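Puzzle table season

It's the last bit of winter and I've dug the jigsaws out of the hall cupboard again, which my family treats as a sort of annual illness. This year's is a harbour scene I picked up at the op shop in Landry for 2 dollars, no lid, pieces in a bread bag. Madness, I know! But the bloke at the counter swore it was all there and I am a trusting person before my morning cuppa.

I used to do them on the carpet, until my knees put in a formal complaint. Then the kitchen bench, which meant we all ate tea on our laps for a fortnight. These days I want a big pale surface and decent light, and I won't be talked out of it (dark timber swallows every navy piece you own, ask me how I know). 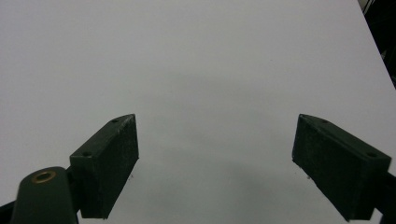

Olga Medina reckons I've got the whole thing backwards and should sort by shape before colour, edges last. Edges last! She did a 4,000 piece map of the world that way over one November and says the oceans nearly fell into place by themselves. I've read her message three times and I'm still a bit rattled.

So I gave it a go with the harbour. I lasted an evening — all those little two-knobbed fellas in piles, none of them meaning anything to me — and then went straight back to hunting for boats. The red one's nearly done. The sky I'm saving for when my sister visits, as she likes sky and I don't.

If anyone near Dremden wants a swap, I've got 13 boxes ready to go, mostly gardens and steam trains. One has a piece missing and I've written which one on the lid.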